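Teaching by Hand, One Marker at a Time

The pitch sounds simple. You show a robot how to do a chore, it watches itself being moved through the job, and after enough rounds it does the chore alone. I have been hearing some version of this since I started covering warehouses, and I went to Skironness in April to see how much showing "enough" takes.
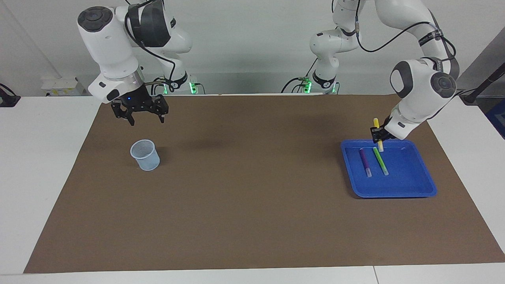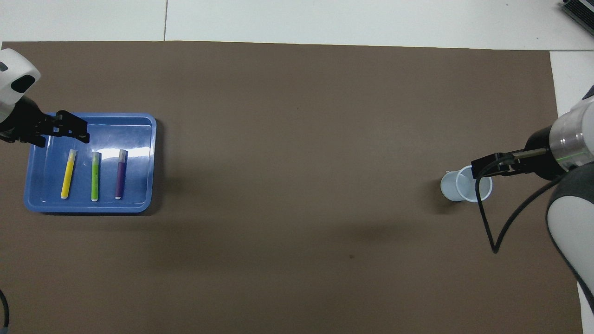
Markers, a tray and two arms at Skironness.

By Imogen Farrow

The people at Fistis, a small company on the edge of town, do not call it programming. They call it teaching. An operator sits a few feet away with a pair of hand controls and steers both arms through a job: markers, a blue tray, something to put them in. Each run is recorded. Then the markers are laid out again and the operator goes back to the start.

The job that week was called pen sorting, and the target was 293 good runs. By lunch on my first day they had 47.

I tried it myself. You squeeze, and a gripper closes. You turn your wrist, and a moment later a machine turns its own, a little less than you meant. There is no feeling in the handles. You judge how hard you are pinching a marker by looking at it, and I am not good at that. My runs were deleted, politely.

What bothered me was what counts as a good run. The operators are told to move smoothly, never to stop and think, and to throw out any attempt with a fumble in it. So the robot learns from people who never drop anything. Ask what it does when a marker rolls off the tray and the answer is that they plan to record some of that later. Every team I've visited plans to record some of that later.

Fistis sells its recordings and the control software together, under the name Nestus. The sales deck says a new task can be taught in an afternoon. In the room, the afternoon became four days, and that was before any training. The deck also shows a success rate, and I asked whether the tests behind it used the same table, the same tray and the same lights as the teaching. They did. I asked for results from a different table and was told those were being gathered.

To be fair, the older way was worse. A factory arm coded line by line will do its one move for years and will crush your lunch if you leave it in the way. A robot that has been shown a job can at least cope with a marker lying at a new angle. I watched Li, the model Fistis trains on these runs, do that several times, and I was impressed for as long as it lasted. Then someone raised a window blind. Li reached for a patch of glare and closed its fingers on nothing, twice.

The fix, I was told, is more data. It usually is. The operators I met are paid by the hour, and the work is hard on the neck. When I left, the count stood at 136, and the markers were going back in the tray.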